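Unit 6: Sorting and Recording Strung Jewellery
Course handout, Jewellery Care and Cataloguing
Prepared by Matilde Peixoto 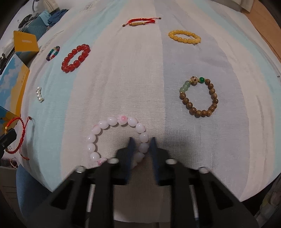

6.1 Laying out
Work on a cloth, never a bare bench. A woven cloth with a little texture stops round beads from rolling if a strand gives way. Set each piece down as an open loop and leave a gap between neighbours. Cords with tails are laid flat with both tails visible.

6.2 Grouping
Sort first by stringing, then by bead.
Group A: beads of one kind and one colour (the yellow oval loop, the deep-red loop).
Group B: mixed beads, including pieces with spacers. The brown wooden bracelet with the pale green section belongs in this group.
Group C: cord pieces, such as the thin red braid with the tube charm.
Beaded rings are recorded separately from bracelets, whatever their stringing.

6.3 Naming materials
Record appearance only until a test has been done. Write "jade-like", "amber-coloured" or "gold-coloured". Colour and lustre do not identify a material. Wood may be entered as wood where grain is visible, but leave the species blank.

6.4 Record card
Use the Grunberg card, one per piece. Fill in the stringing, main bead, secondary beads, spacers, charm and closure. Measure the inner circumference in millimetres (173 is entered as 173, no unit). Patterned beads go under "secondary" even when they share the base colour of the plain ones.

6.5 Storage
One piece per bag, card number facing out. Do not hang elastic pieces.

Reading for next unit: Swai, chapter 13, on knots and crimps. Bring 2 blank cards.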